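9th September
By the Sornbridge workshop desk

Hanow HT-2 picking tray, reviewed

We bought the Hanow tray in July for a block-picking cell at Sornbridge. It replaced a Skumari plastic bin whose walls flexed every time a finger touched them. The Hanow is bent gray sheet metal with sloped walls, a flat floor plate and a second, narrower compartment behind the rear wall. Price was $356 with the plate fitted.

Setup took 38 minutes, most of it spent re-teaching the tray corners. There are no mounting tabs, a poor omission at this price. We hold ours with clamps at one corner and check the position against a taught point at the start of each shift. Drift over 10 weeks has stayed within what the pick routine tolerates.

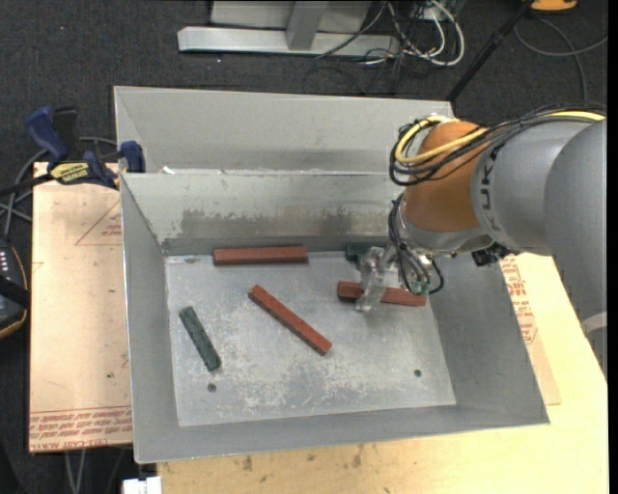

Tray clamped at the upper left corner, with red and green bars on the floor plate and the gripper over the right-hand red bar.

The floor marks easily. Scratches and white powdery marks do not affect picking, but they do affect thresholding, and we retuned the camera exposure twice. Wipe the plate before calibrating — not after. Bars lying flush against the rear wall remain the hardest pick. The wall angle helps the finger get in from the front only.

Janjua sells a similar tray with slotted feet and a thicker plate. Lead time was 12 weeks when we asked. For a cell that stays put, I would wait for it. For a bench that gets rearranged, the Hanow is adequate. Budget for your own clamps.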